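Open Lab Afternoon at Grallow, Clokthorpe

Grallow opened its robot lab to visitors in May, and 60 of us signed up. I went to see whether a machine can do kitchen chores yet. The first stop was drinks prep: a wire rack for cups, a pink bowl, and a brown tabletop with a few white specks on it.

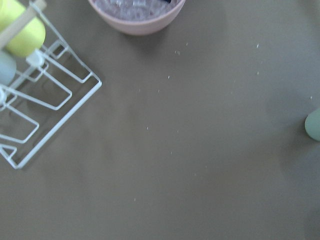
What the arms can do

Eugeniusz Szulc led our group. He said picking up a cup is fairly dependable now, and that slicing a lemon still needs a person close by. The task uses 2 arms, each with a black gripper. 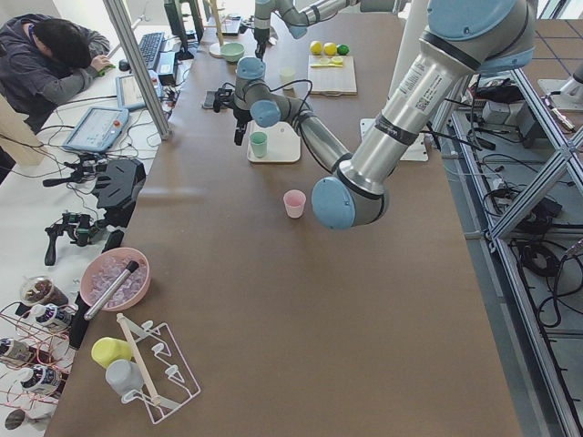

Grażyna Sadowski keeps the records. She told us they had logged 146 tries at serving one iced drink, and 110 were good enough to count. I would not buy one for my kitchen at that rate. The Wivberg bus leaves from the front gate.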